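Parbridge Community Kitchen: second progress report to the Gyamfi Fund

Since our last report the kitchen has served 617 lunches, which is more than we promised and more than our dishwasher was prepared for. It was replaced in August. The old one is still in the yard, where the quote for taking it away remains under discussion.

Of the $4,000 set aside for equipment, most has gone on the dishwasher and a secondhand fridge from Stoson. The fridge hums in a key that puts some diners off their soup, but it holds its temperature and passed inspection. We have moved the quiet table.

The Saturday cooking class has been harder going. We planned for two groups and have filled one, mainly with people who can already cook and would like to say so. Beginners are proving shy. We have renamed the class twice – it is now called Supper From Scratch – and bookings are up a little.

The Cundora Street dining room now has its new wallpaper and tabletops, paid for by the spring raffle and not from your grant. 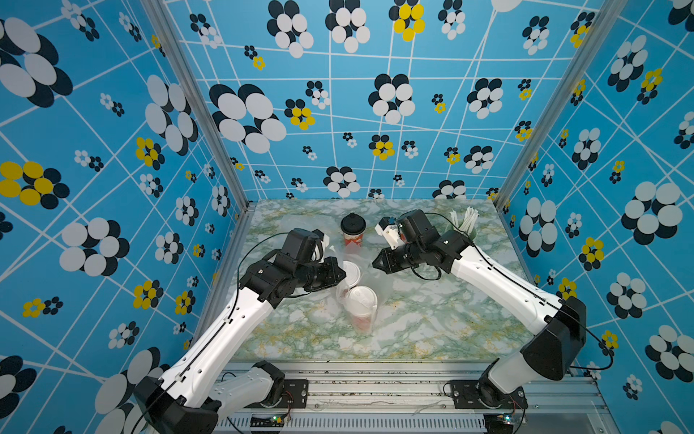 Marble-effect tabletop, with green and yellow veining.

Still to do before the next report: fix the back door, print the winter menu, and settle the matter of the yard. We expect to finish within budget, provided the fridge behaves.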